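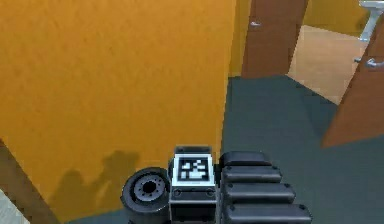

## Basus interior wall paint, ochre range

Basus is a water-based matt paint for inside walls and ceilings. It is made by Meritz and sold in tins and tubs through trade counters and our own shop. The ochre range runs from a pale straw to a deep orange-yellow, and all the shades can be mixed at the counter while you wait.

The paint dries flat with no sheen. It suits bare plaster, lining paper and walls that have been painted before. It can be wiped with a damp cloth once it has fully hardened, but it isn't a scrubbable finish. For kitchens and bathrooms use Basus Plus, listed separately.

### Before you start

- Fill cracks and holes, let the filler dry and sand it level.
- Wash greasy or smoky walls with sugar soap and rinse with clean water.
- New plaster needs a mist coat first. Thin the first coat with clean water as shown on the tin.
- Seal old water stains with a stain block. Basus won't cover them.
- Do not paint below 8°C.

### Putting it on

Stir well, right down to the bottom of the tin. The ochre pigments settle in storage and a quick stir leaves the colour weak at the top.

Cut in along the ceiling and door frames with a brush, then roll the wall with a medium pile sleeve while the edges are still wet. Two coats are enough over white or cream. Allow 3 for the deeper shades over a dark colour or a strong blue. Leave each coat at least 3 hours before the next, longer in November or in a room with no heating.

If one wall needs more than one tin, mix the tins together in a bucket first. Batches can differ slightly and the join will show in daylight.
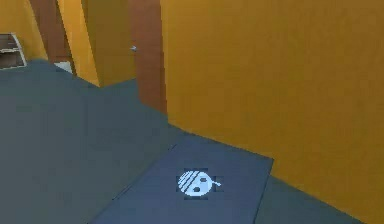

For doors, frames and skirting use a wood finish. Sobczak satin goes well with the ochres and comes in white, stone and a red-brown. Paint the woodwork after the walls, and lay masking tape on the wall only when the last coat has had a full day.

### Sizes and codes

| Size | Order code |
|---|---|
| Sample pot, 100 ml | 698-S |
| Tin, 2 litres | 698-2 |
| Tub, 10 litres | 698-10 |

Quote the shade name with the code. Mixed colours can't be returned, so please try a sample pot first and look at it morning and evening.

### Cleaning and storage

Wipe as much paint as possible back into the tin, then wash brushes and sleeves in warm soapy water. Press the lid down firmly and keep the tin upright, away from frost. Paint that has frozen goes lumpy and can't be saved.

### Delivery

Orders go out by Tiltel on a next-day service if placed before 2 pm. Tubs are sent on their own and may arrive separately from the rest of the order. Collection from the shop is free.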